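The Navy Pan

1. Monday

I moved to Dadinstead with one suitcase and a saucepan, and the saucepan was the heavier of the two (or it felt that way on the stairs!). Rocío Troncoso from across the hall took one look at it and said you could feed half of Harnthorpe out of that thing. I told her I planned to make my grandmother's soup, the one she carried around in her head all the way from Brokska, and Rocío said fine, she'd bring bread at seven.

So I cleared the white table until it shone and got out the pink bowl, the deep one, which I'd bought for $30 in February when I had no business buying bowls. Then the pan with its long purple-blue handle, and the glass lid with the shiny rim. Grandma never trusted a glass lid. She said soup deserved some privacy.

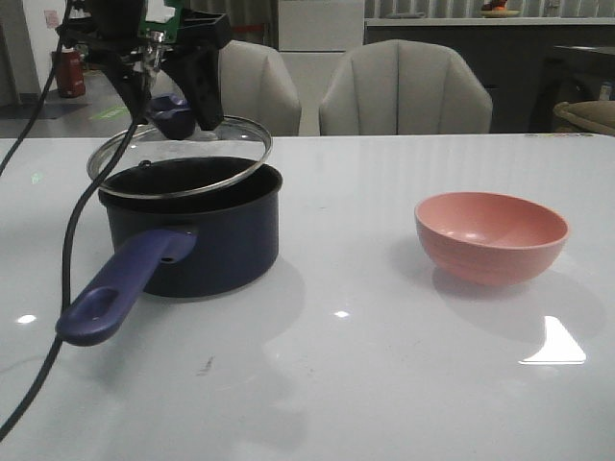 2. Seven o'clock

Rocío was early — she's always early — and she had Mr. Rácz from downstairs with her, plus two loaves and a jar of something pickled. I owned one bowl. We drew straws for it and I lost, so I ate mine out of a coffee mug, standing up, while Mr. Rácz told us how his sister once walked out on a wedding over dumplings. He wanted seconds before he'd finished the story.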